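Illville, 2nd November. Fiduden adds a gray display cube to its Stalten line of shop fittings. The cube has a matte finish and carries loads up to 2 kg. It ships from March in cartons of 70.

"Retailers asked for a plain base for small soft goods," said product manager Joana Paiva.
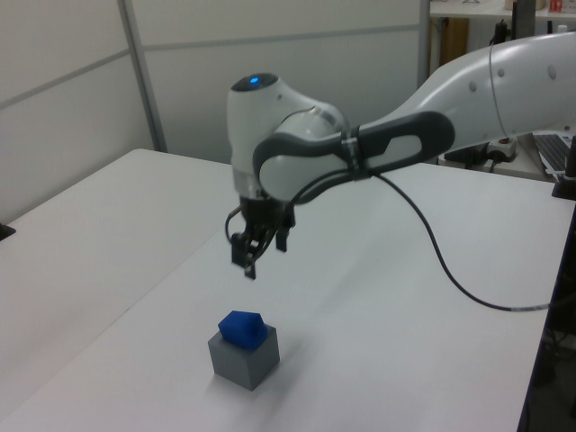

Stalten cube in gray on a white tabletop, with a bright blue soft item on top.

Trade orders: minimum 100 units. Press contact: Leandro Vallejo, Fiduden.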